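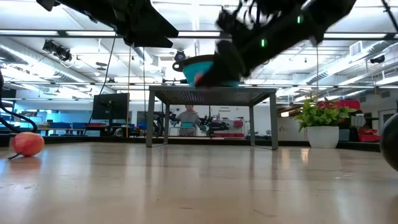
Skireseo overhead two-arm handling station

Supplier: Caso
Category: Handling and transfer, light loads
Supply: complete station or arms only
Page last revised 29 Mar 2020

Summary

The Skireseo is a pair of black jointed arms hung above a work surface, each with its own gripper. It is intended for mixed small goods that arrive in no fixed order: bowls, handled pans, whole fruit, shallow containers. The arms come down from overhead, which leaves all sides of the surface open to the people working there.

Typical work is picking up an item from the main surface and setting it on a raised stand, or the reverse. The photograph at the head of this page has the right arm holding a teal-blue bowl just above a mesh-topped metal table, with a single piece of fruit on the wood to the left.

What is supplied

Two arms with mounting plates and cable sets
Two grippers, one fitted to each arm
Control cabinet with mains lead
Hand control for starting, pausing and stepping a task
Printed manual and wall card

The overhead frame, work surface and stand are ordered separately. Sites with a suitable ceiling structure may hang the arms from it, subject to a load check by a competent person.

Main figures

Maximum load per gripper: 550 g, including any contents
Working height above the surface: up to 466 mm
Minimum clear gap between the arms and any fixed object: 200 mm
Service interval: 3000 running hours

The load figure applies with the item held level. Handled pans should be weighed full, as the contents are easily left out of the sum.

Work surface and stand

Any flat, rigid surface may be used. Timber is acceptable if it is sealed. A polished finish will reflect ceiling lights, and lamps directly over the work area should be fitted with diffusers or switched off before set-up. Set-up must be repeated if the lighting is changed afterwards.

The stand should have an open or perforated top so that spills drain through. It must not rock. Slim legs are preferred, as they allow staff on the far side to see underneath to the main surface.

Round items such as fruit may roll when released. The task editor has a slow-release setting for these. It adds time to each transfer and is off by default.

Cables

Gripper cables run along the outside of each arm. Some slack is needed at the joints and they should not be tied tight. Check weekly for rubbing, particularly below the first joint. Replacement sets are held in stock.

Changes for staff

Caso recommends that the people who now do the handling are present for set-up. They know which items are awkward and in what order goods tend to arrive, and little of this is written down at most sites.

At Drumdale, where a station was installed in February, the handling job was split into two. One person loads the main surface and clears the stand. The other holds the hand control and deals with stops. The two swap at each break. Lifting and reaching were reduced for both. Standing in one place increased, and the site has since added a stool and a mat at the control position.

The following points were raised by staff there and now form part of the set-up visit:

Loading pace. The station works at a steady rate and does not catch up after a delay. Staff used to clearing a backlog quickly should be told this at the start.

Stops. Most stops in the first weeks are for items placed too near one another. These are cleared by hand and take a few seconds, but they break concentration. Allow for it when planning other duties.

Job records. Time spent watching the arms is work and should be recorded as such. Drumdale had entered it as idle time — this was corrected after the first month.

Training takes one working day for the hand control and a second for anyone who will edit tasks. No programming knowledge is needed for either.

Safety

A risk assessment must be made for each site before first use. No one should reach under an arm while it is moving. Pause the task, wait until both arms are at rest, then reach in. The hand control must stay with a person in sight of the arms and must not be left on the work surface.

Not suitable for

Knives or open blades
Glassware without a handle or rim
Items hot enough to need a cloth
Outdoor use

Ordering

Please state the ceiling height, the size of the work surface and the heaviest item to be handled. A sketch of the room with doors and fixed furniture marked is useful. Spare grippers are ordered singly; left and right are the same part.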